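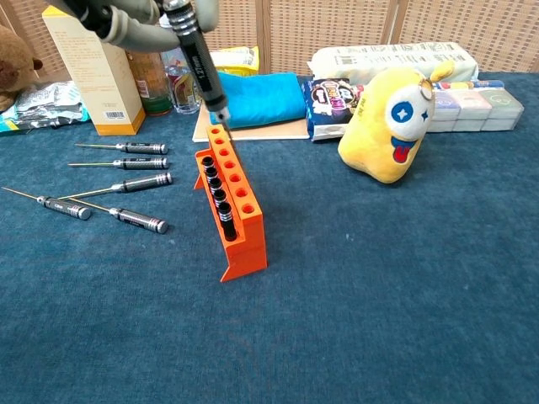

The first thing I ever taught the Skikulix was which end of a screwdriver goes down.

I'd been on the kitting bench at Andton for most of my working life by then, and if you've never worked a kitting bench, it's easy to picture. Tools come back from the floor in a heap. You sort the heap, you rack the tools, you send the racks out again. Hex drivers mostly, the little precision ones with the size printed on the handle in letters made for somebody with younger eyes than mine. On a good shift I could do 125 racks and still hear every word of whatever Paora Faulkner was saying at the next bench, and Paora said a lot of words.

Then in April they gave me a desk, a padded headset and a new title. Cell Guide. I asked what a Cell Guide did and the guy from Fedach, who'd sold us the thing, told me I'd be "supporting the transition." He was a nice kid, very clean shoes. I went home and told my sister I was a Cell Guide and she asked if it was to do with phones.

What it meant was that I stood behind the Skikulix and watched it do my job slowly. It would take hold of a driver, think about it, carry it over to the orange rack, think about it some more. When it missed the hole I pressed a button and moved its arm for it, and the next time it was supposed to know better. Sometimes it did. Sometimes it went and made the very same mistake with what I swear was more confidence.

"It's got your elbow," Paora told me in the second week.

"It doesn't have an elbow like mine."

"Watch it, though."

So I watched it, and there it was, a dip on the way across, just before the rack. I've done that since I was 31, when I came off a bike and hurt my shoulder, and I do it to keep the weight off the joint. There was no reason in the world for a robot to do it. Its shoulder was fine! But I'd been moving its arm for it all week, and it had picked up the dip along with everything else, and now it was going to do that forever, I guess, on my behalf.

I put it in my notes for Fedach. The kid with the shoes wrote back that they could smooth that out in the next update. I typed "please do" and then I deleted it, and then it was lunch.

The thing is, I'd expected to hate it and I was ready for that. I'd practiced a few remarks. What I hadn't practiced for was how quiet it would be. They moved Paora over to Eskola, the other building, to guide a cell of his own, and suddenly there was no next bench. There was a wall where he used to be and a poster on it about lifting with your knees. All those years I'd complained about his stories – the boat, the cousin with the boat, the court case about the boat – and I'd have paid cash money for one of them around three in the afternoon. 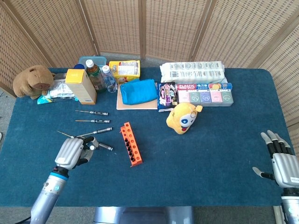 I started talking to the Skikulix instead. Nothing deep. "Not that one, hon, you're going to roll it." "There you go." One afternoon I told it the whole boat story, start to finish, with the court case, and when I looked up the supervisor was in the doorway holding a clipboard to her chest.

"Is that for the training?" she asked.

"Yes," I said, and she wrote something down.

By the time it got to 2,000 racks they brought in cake. There was a speech, and a man I'd never met shook my hand and told me I must be proud. I was, a bit, that's what annoyed me. I took a slice over to Eskola in a napkin and found Paora standing behind his own machine with his arms folded, glaring at it like it owed him rent.

"How's yours?" I said.

"Stubborn. Hums when it's stuck."

"They don't hum."

"This one hums."

We stood there and ate the cake with our fingers. His cell was packing boxes, and it would pick one up, turn it, set it down, then give it a little tap on top with two fingers before moving on. Tap tap. I looked at Paora. He'd done that to every box he ever closed, every single one, and it used to drive me straight up the wall.

"They're smoothing it out in the update," he said.

"Mine too."

"When's yours?"

"End of the month."

He wiped his hands on his pants and nodded at the stool beside him, and I had 2 minutes left on my break, so I sat down.

"Did I ever tell you," he said, "what happened with the boat after?"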